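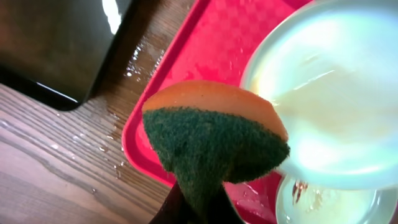 Figure 4. Two-layer sponge (orange foam, green scouring pad) over a red tray, with a clear plastic bowl beside it.

4.2 The sponge as a shared object

Every shared kitchen we studied had written rules for the coffee machine. The sponge, which touches far more of what people eat from, was governed by custom, and custom varied by floor. At the Draserberg site, respondents agreed that the green side was for pans and the orange side for everything else. They agreed on very little after that. Six respondents told us that plastic bowls must never meet the green side. Two of these were later seen by the first author scrubbing a plastic bowl with the green side, and described the case as an exception.

The tray complicates matters. Trays enter the kitchen as a way to carry dishes and tend to stay on as a work surface, a drying rack and, in the end, one more thing to wash. The tray in Figure 4 has a raised rim and a faint grid pattern on its floor, and there is water on it. Respondents split over whether a wet tray counts as clean. The larger camp held that water is evidence of washing. The smaller camp held that water is evidence of water. We have coded both positions as "confident."

4.3 Plates in waiting

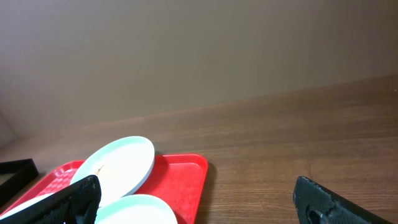
Evdokia Petridis
Research Fellow, Household Practices Group

The second recurring arrangement is the loaded tray, with plates set down on it at whatever angle they landed. Three white plates share a red tray on a wood-grain table, and the largest has a small brownish smudge near one side. In the interviews we called a mark of this size a "residual," mostly to avoid the words respondents preferred.

Residuals matter because they decide who washes. A plate covered in sauce belongs, by general agreement, to the person who ate the sauce. A plate with one smudge belongs to the kitchen. Of the 25 people interviewed, most said they would wash such a plate if they happened to be washing something else, a condition that few of them could recall having met. Manolakis, coding the same transcripts separately, labeled this "conditional willingness." My own label was shorter and did not survive review.

Pale rims, such as the greenish ones on these plates, came up more often than we had planned for. Several respondents said they checked the rim first and the middle second, and one said she checked only the rim, on the grounds that the middle would be covered by lunch. The washing protocol drawn up under the Timia project asks for both sides of every plate and has been taped over the sink since April. Its lower corner has gone soft, and someone has written "and forks?" in the margin. Forks are taken up in Section 5.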